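Drikier Campaigns Review: Email and Loyalty Marketing for Mid-Size Retailers

By Beatrice Mwakalinga
Posted 2025-01-13 in Tools and Platforms

Drikier Campaigns is a marketing platform for retailers that have outgrown a basic newsletter tool but don't want to pay for a full enterprise suite. It handles email, text messages, loyalty points and customer segments, and it connects to the usual store systems. I run marketing for Stokimmont, a home goods retailer with 17 stores and an online shop, and we moved to Drikier from Zetia. This review covers what we use, what works and what I would want to know before signing.

We pay the list price for the middle plan. Drikier did not ask for this review and hasn't seen it.

What we needed

Zetia was fine for sending email. Our trouble was that store purchases and online purchases lived in two places. A customer who bought a lamp in the store on her way home could get an email the next morning offering her the same lamp at a discount. We had a spreadsheet export that was supposed to stop this, and it ran once a week if someone remembered to start it.

So the main thing on our list was one customer record that both sides could write to. After that came a segment builder that a store manager could use without calling me, text messages from the same place as email, and reporting that finance would accept. We looked at Drikier and Salminen. Salminen has the stronger analytics, but it priced loyalty as a separate product with its own contract, and that put it out of reach for us. 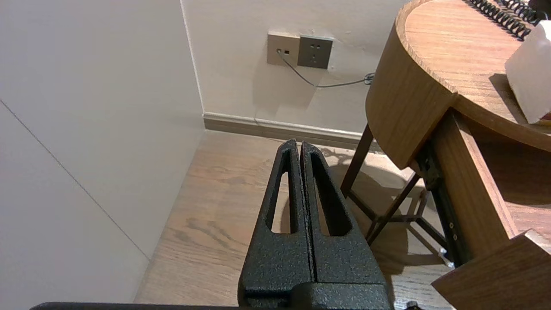 Setup and data import

Drikier gives you an onboarding manager for the first stretch, and ours was good. She knew the product and answered email the same day. Most of the work was still on our side.

The import tool takes a flat file and asks you to match your columns to its fields. It guesses the common ones correctly. It guessed wrong on our loyalty tier, which it read as a store number, and it didn't warn us. We found the mistake in the test batch. Run a test batch, and look at the records one at a time before you load the rest.

Merging duplicates is where I would plan extra time. Drikier matches on email first, then phone, then name plus zip code. You can turn each rule on or off. With all three on, it merged a father and son who share a name and a house. We turned the third rule off and ended up with more duplicates, but I would take a duplicate over a wrong merge. There is an undo for merges, but it works on one record at a time.

The point-of-sale connector was easier than I expected. We had all the stores sending sales to Drikier without custom code. Sales from the registers show up in the customer record within a few minutes most of the time. On busy days it is slower.

Building segments

This is the best part of the product. You build a segment by picking conditions from menus, and the count updates as you go. "Bought bedding in a store, has not opened an email this month, lives near a store with a sale on" takes a minute to build. You can save a segment as live, so people move in and out as their behavior changes, or as a snapshot.

Our store managers can build their own. I gave each of them a folder and a limit on how many messages they can send, and I approve anything that goes out. The approval screen is plain and quick. It shows the message, the segment, the count and any overlap with other messages going out in the same period.

The overlap warning alone has saved us some complaints. On Zetia we had no easy way to see that the same people were about to get a store message and a national one.

Two things are missing. You can't exclude a product category from a condition without writing out the ones you want to keep, and you can't copy a segment from one folder to another. Both are on the public roadmap with no date.

Email and text

The email editor is average. It uses blocks you drag into place, and the blocks behave. Templates are locked properly, so a manager can change the text and a picture but not the logo or the footer. Preview works for phone and desktop. Dark mode preview is there too, though our light gray text looked fine in the preview and was hard to read on a real phone.

Product blocks pull the name, price and photo from the catalog. If a price changes before the email goes out, the block picks up the new price. It won't update after sending, so anything with a short sale needs the end time in the text.

Text messages cost extra per message. The consent tracking is careful, and I was glad of it. Each customer record shows when and where the person agreed to get texts, and a record without that can't be texted at all, even by an administrator. Replies land in a shared inbox. It's basic: no assignment, no notes, and only one label per conversation. If you get a lot of replies, you will want a real support tool next to it. 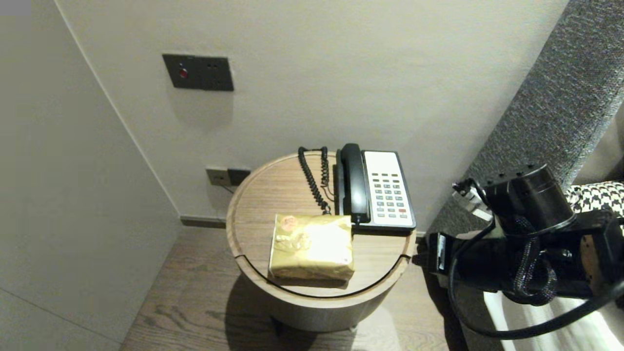

Loyalty

Points rules are flexible. You can award points by spend, by item, by visit or by date, and you can run a bonus for one store. Customers see their balance in email, online and on the receipt if your register supports it. Ours does after a small update.

Returns are handled well. When someone brings an item back, the points come off automatically, and the balance can go below zero if you allow it. We don't allow it. The difference gets written off, and the report lists each case so finance can see the total.

Tiers are more rigid. They are recalculated once a month, on a day you pick, and you can't run it by hand. We had a customer who crossed into the top tier the day after the run and waited most of a month for the card in her account to change. She called to ask about it more than once. The workaround is to set the tier manually on the record, but the next run overwrites it unless you also tick a box on a different tab.

Reporting

The standard reports cover sends, opens, clicks, sales linked to a message, and points issued and spent. The sales report lets you choose how long after a message a sale still counts. The default is generous. I shortened it to 2 days, and our numbers dropped to something I could defend in a meeting.

You can hold back part of a segment as a control group, and Drikier will compare the two groups for you. I would use this from the first week. In our first real test, a win-back email to lapsed customers did no better than sending nothing, and we had been sending a version of that email for years.

Custom reports are a weak spot. The builder is slow, charts can't be edited once they are saved, and an export stops at a row limit that isn't shown anywhere until you hit it. Our finance team now takes the nightly data feed and builds its own. That feed comes with the middle plan and up. On the lowest plan you would be stuck with the built-in reports.

Support

Support is by chat and ticket on our plan. Phone support is only on the top plan. Chat is staffed during business hours on both coasts, and the people on it can look at your account, so you don't spend the first part of every chat describing your setup.

I have opened 56 tickets since we started. Most were small questions and most were closed the same day. One, a sync fault that dropped sales from a single store, took much longer. The first person told us the fault was with our register. It was passed to an engineer after we sent logs, and it was fixed the next morning. The missing sales were filled in — points included — and we didn't have to ask.
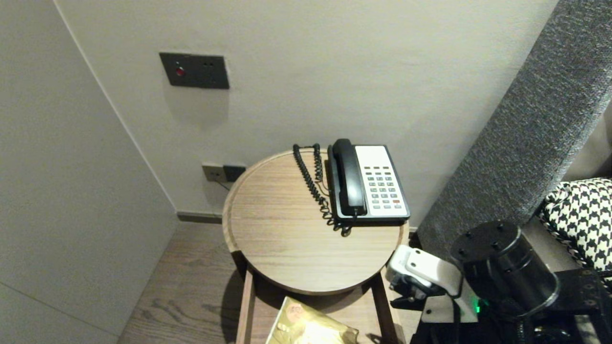 The help pages are well written but run behind the product. Several still show the old menu, where segments were under Contacts. Search inside the help center is poor, and I get better results from a regular search engine.

Price

The middle plan is priced by active customer records, and a record counts as active if you have messaged it or it has bought something in the past year. This is kinder than Zetia, which charged us for every address on file. There is a one-time setup fee, and ours was reduced when I asked.

Our platform bill went up by $332 a month compared with Zetia. We dropped a separate loyalty vendor at the same time, so the total is lower than it was. If you have no loyalty program and no plans for one, the math is harder, and Zetia or something like it may still be the better buy.

Contracts run one year and renew on their own. You have to give notice in writing before the renewal window closes, and the reminder email goes only to the account owner. Put it on a shared calendar. Exports of your own data are free during the contract and for a short period afterward.

Who should consider it

Drikier suits a retailer with physical stores, an online shop and a small marketing team, where store managers have a say in local messages. For online-only shops, much of what you pay for would sit idle. Larger chains with an analyst team will probably be annoyed by the reports and should take a longer look at Salminen.

Ratings

Setup and import: 3 out of 5
Segments: 5 out of 5
Email and text: 3.5 out of 5
Loyalty: 4 out of 5
Reporting: 2.5 out of 5
Support: 4 out of 5
Overall: 4 out of 5

We have renewed for another year. I will update the reporting section if the new report builder, now in beta, is opened to our plan.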